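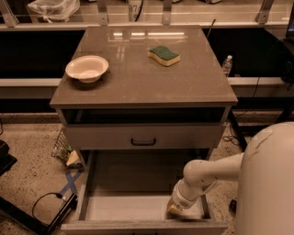 Bowl and sponge on top of the cabinet, lower drawer open.

White haze on a lacquered cabinet top, will not wipe off

Posted Tue 8 November in Furniture Care and Finishes

I have a low cabinet with a smooth top that I use as a side surface in the kitchen. There is a cloudy white patch the size of a saucer where a hot dish was left overnight. It is dull when I look along the surface toward the ceiling lights and almost disappears from straight above.

So far I have tried dish soap and water, then a dry microfiber cloth. No change. The seller's sheet calls the finish "satin lacquer" and gives no product name. I don't know whether it is solvent or water based, or how thick it is. Can the patch be removed without refinishing the whole top? I would like to keep the sheen even, and I have no spray equipment.

Gindamia

Consolacion Evangelista
Accepted by the poster

A white patch under a hot dish is usually moisture trapped in the film. A dark patch would mean water had reached the substrate, and that is a different repair.

Find out what the finish is first. Pick a spot inside the drawer opening or on the back edge, provided it has the same coating as the top. Put on one drop of denatured alcohol and wait a few seconds. If the spot turns soft and sticky, you probably have shellac. If nothing happens, try one drop of lacquer thinner. Nitrocellulose lacquer will soften. Most catalyzed and water-based coatings will resist or wrinkle slightly. Keep the windows open and wear gloves.

For the haze itself, start with the mildest method. Leave the area uncovered for 9 days in a dry room. Fresh marks often fade without help. If it is still there, use a hair dryer on low, held 9 inches off the surface and kept moving. Stop after 5 minutes and let the top cool fully before you judge the result.

If heat does nothing, rub in a little mineral oil, leave it overnight and wipe it off. Abrasive is the last step, and on satin it will change the sheen. Use a fine polishing compound on a soft cloth, light pressure, straight strokes along the full length of the top. Working only on the patch leaves a shiny spot that is harder to hide than the haze.

Keep the green side of a kitchen sponge off the finish. It leaves fine scratches that show up under overhead lights.

Trinidad Ambrosio

Mayonnaise. Leave it on for an hour and wipe. Worked on my mother's table, no idea what the finish was.

Pradska

Agree with the test drops. Mayonnaise is mostly oil, so it does the same job as the mineral oil but smells worse.

One addition — if you end up scuffing the whole top for a new coat, don't go coarser than 200 grit, and finish much finer than that. Clean off every trace of oil or wax with mineral spirits first, or the new coat will fisheye.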